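Economía política local
Apuntes de la sesión 2: incentivos a empresas y presupuesto municipal
Versión revisada el 24/4/21 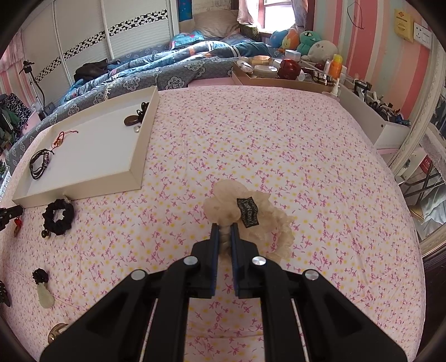

Pinza con un coletero de tela fruncida color crema, etiqueta «HANDMADE».

¡Bienvenidos de nuevo! Hoy entramos en uno de los temas que más me gustan del curso, el de las ayudas que un ayuntamiento concede a una empresa para que se instale en su territorio (o para que no se marche, que es la otra mitad de la historia y casi siempre la más tensa). Traed a clase los apuntes de la sesión anterior, porque vamos a usar sin parar la distinción entre gasto directo y gasto fiscal.

1. Qué entendemos por incentivo

Un incentivo es cualquier ventaja económica que la administración ofrece a una empresa concreta o a un grupo reducido de empresas. Puede ser una transferencia de dinero, una rebaja del impuesto sobre bienes inmuebles, la cesión de un terreno, un aval o la construcción de una carretera que solo va a usar una fábrica. Este último caso es precioso para discutir en grupo: en el presupuesto aparece como obra pública, con su partida y su plazo, y hay que leer el convenio entero para descubrir quién se beneficia.

El gasto fiscal merece que nos paremos un momento. Cuando el ayuntamiento renuncia a cobrar un impuesto, no sale dinero de la caja y por eso el pleno suele debatirlo mucho menos que una subvención. El efecto sobre las cuentas, sin embargo, es muy parecido.

2. El caso Arnumden

Trabajaremos con el municipio de Arnumden y la empresa Ledier, fabricante de componentes para riego. En febrero, Ledier comunicó al ayuntamiento que estudiaba dos emplazamientos, uno en Arnumden y otro en la vecina Mosoti. El pleno aprobó una bonificación del impuesto sobre bienes inmuebles durante 20 años y una subvención de 900 euros por cada puesto creado. La empresa se comprometió a crear 159 puestos.

Haced la cuenta: 159 × 900 = 143.100 euros. Esa es la cifra que salió en la nota de prensa. ¿Y la bonificación? No está en la nota, y el expediente no incluye ninguna estimación. Para calcularla necesitaríamos el valor catastral de la nave, el tipo impositivo y el porcentaje bonificado de cada ejercicio (ojo, que puede variar de un año a otro).

3. Argumentos en el debate

El concejal Stuart Pearce defendió el acuerdo en el pleno. Su razonamiento: sin la nave, el solar seguiría vacío y la recaudación sería mínima, de modo que cualquier ingreso futuro es ganancia. Además, los salarios se gastarían en parte en los comercios del municipio.

Jordan Bainbridge, dueña del taller de carpintería Ivura, intervino en el turno de vecinos. Preguntó por qué su taller paga el impuesto completo y una empresa mucho mayor no. También recordó que Mosoti estaba negociando con la misma compañía y que los dos ayuntamientos se estaban haciendo la competencia con dinero de sus vecinos.

Las dos intervenciones son estupendas para practicar, os animo a leerlas enteras en el acta. Fijaos en que Pearce da por supuesto que la empresa no habría venido sin ayuda. A ese supuesto lo llamamos contrafactual, y es el corazón de toda la literatura sobre el tema. Bainbridge, por su parte, plantea dos cuestiones distintas que conviene separar: la equidad entre contribuyentes y la competencia fiscal entre territorios.

4. Cláusulas que hay que buscar en un convenio

Reintegro: qué devuelve la empresa si incumple, y en qué plazo.
Definición de puesto: jornada completa o parcial, contrato indefinido o temporal, traslado desde otro centro o alta nueva.
Verificación: quién comprueba los datos y con qué documentos.
Publicidad: si el convenio y sus informes se publican o hay que solicitarlos.
Duración: cuánto tiempo debe mantenerse el empleo.

En el convenio de Arnumden la cláusula de reintegro cubre la subvención, pero no menciona la bonificación. Volveremos sobre ello con calma en el seminario, ¡da para mucho!

5. Para la próxima sesión

Leed el convenio y el acta completa. Después redactad una página, por parejas, con una propuesta de enmienda a una sola cláusula. Quiero ver el texto nuevo escrito tal como aparecería en el convenio y, debajo, un párrafo que explique a quién beneficia el cambio y quién podría oponerse.

Quien tenga curiosidad puede buscar también un convenio de su propio municipio y traerlo. Si lo encontráis publicado, apuntad en qué sección de la web estaba; si tuvisteis que pedirlo, guardad la solicitud y la respuesta, que las comentaremos en clase.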